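Home | Workshop | Gallery | People & Jobs | Find us

Arms on the benches: a year of automation at Flaltwood

We make wooden bowls, boards and boxes, and we pack them with sponges, oil and cloths into the care kits that go out to kitchen shops. The making hasn't changed much in years. The packing has changed enormously, and I've been dying to put a page together, because every visitor who comes through the door heads straight for the robot bench and stays there (so do I, if there's a mug of tea going).

It began in January with one arm and a lot of opinions. Hollar did the mounting and the wiring, Evangelista set up the software, and we cleared a corner next to the oiling room. By spring the regular kit work had moved across. There are 17 of us on the packing side and there were 17 before the arm came, which I mention first because it's the first thing people ask!

What the job is, in short: pick up the small thing, put it in the round thing, leave it sitting where a customer will see it when the lid comes off. A person does that without thinking. Getting a machine to do it, gently, over and over, has been the most interesting thing I've worked on in this building. 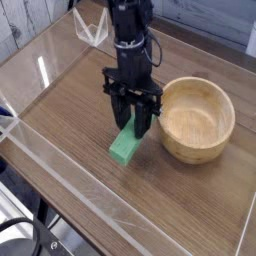 Picking up was the part we thought would be easy. On the first morning we had a grip setting that was fine for wooden boxes and hopeless for anything with give in it, and we spent the time until lunch moving numbers up and down by tiny amounts. The people who'd packed by hand for years were the ones who cracked it. They know that you come at a long piece from the side, that you don't squeeze before you're level, and that if it goes in crooked you're better off starting again. All of that is now written into the settings, in their words where we could manage it. "Don't squeeze before you're level" is still the name of one of the steps.

So the packers have become the teachers, and I love that. Two people on each shift look after the arm: they set out the work, watch the first few goes, change the program when the kit changes and stop it when they don't like what they see. Everyone on the team has had the training, and everyone takes a turn. Some took to it at once and some would sooner be at the hand bench, and we've kept the hand bench for them and for the odd-shaped orders. Nothing with a live edge goes near the arm yet.

Wrists are the other big change. Packing 200 kits in a shift was hard on the hands, and by the end of the week you could hear people grumbling about it in the canteen. The grumbling now is mostly about the radio. Our best week so far came to 2,870 kits between the arm and the hand bench, and we all went home on time, which in the run-up to a holiday would have been unthinkable before.

It hasn't all been smooth, mind you. We lost most of a month to the Omeo order, where the bowls were a shade deeper than our usual ones and every placing height had to be worked out afresh. There were afternoons when the hand bench was beating the arm by a mile and enjoying it very much. We also learned to ask the night shift before changing anything, after a well-meant tweak left them with a program they'd never seen and a long phone call at 9 in the evening. Any change now goes in the book by the bench, with initials.
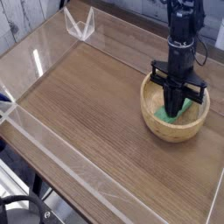
Teresa wrote in after the last open morning to say that she'd packed by hand for a living herself and had come along ready to dislike the whole thing. What won her over was hearing a packer explain why a setting was wrong and then seeing it changed there and then. Her worry, and she put it plainly, was for new starters: if the arm does the ordinary kits, where do they pick up the feel for it?

It's a very good question and we've been chewing on it ever since. For now, new people spend their first weeks at the hand bench before they go anywhere near the arm, and so far they've come to it full of ideas. One of them has already rewritten the order we set the trays out in, and the rest of us wonder why we ever did it the old way.

The next job is lids. Hollar reckons they'll be simple, and there is a fair amount of cake riding on it.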